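Site Visit Report: Robot Picking Demonstration at Sirkach
Prepared by Kausar Gondal and Gwion Cadwaladr
Automation Project, Unit 2

1. Purpose of the visit

In April our group went to the open day at Sirkach, a small company that tests robot picking for warehouses. Our own project is a sorting station for mixed returns, and we wanted to see how a working arm deals with items of different shapes in one bin. We had read the Anano case notes before going, but they only cover boxes of one size.

2. What we saw

The visit started with a short talk by Nechyporuk, the lead engineer. He said the test program had logged 1,417 pick attempts so far, 276 of them on soft items. After the talk we moved to the picking station and stayed there until lunch.

The station uses a KUKA arm with a gripper that points straight down into the bin. The walls of the bin are angled. We asked about this, and Nechyporuk said that steep corners are where their picks fail most often. The bin is held by bar clamps, and we plan to copy this on our test bench so we can swap bins without drilling.
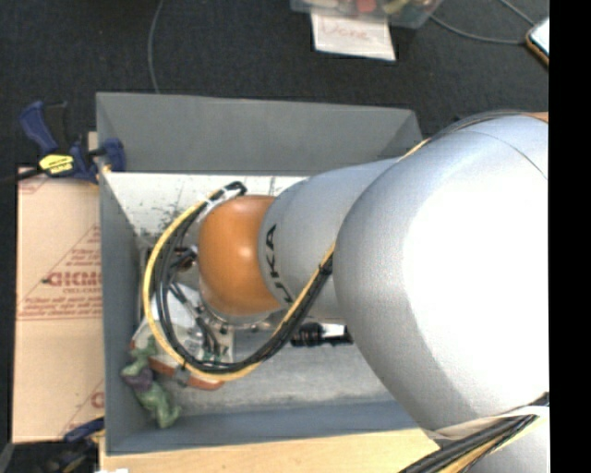
Figure 1. KUKA arm over the bin, with a green plush toy at lower left and a small black cylindrical object under the gripper.

Cable routing was the part we had thought about least. The cables at the wrist have yellow sheathing and hang in a wide loop that reaches down into the bin. Our design has the cables tied tight along the arm, and Gwion pointed out that this would limit how far the wrist can turn.

3. Questions we asked

We asked how the operator decides when a bin is finished. The rule at Sirkach is to stop after 5 failed picks in a row and clear what is left by hand. We also asked about planning software. They use a package called Drinis, but our school does not have a license for it.

4. Changes to our project

We will add slack to the wrist cables and test two loop lengths. The test set will include soft toys as well as boxes. Kausar will redraw the bin with sloped walls before the next review. The clamp mounts still need to be priced.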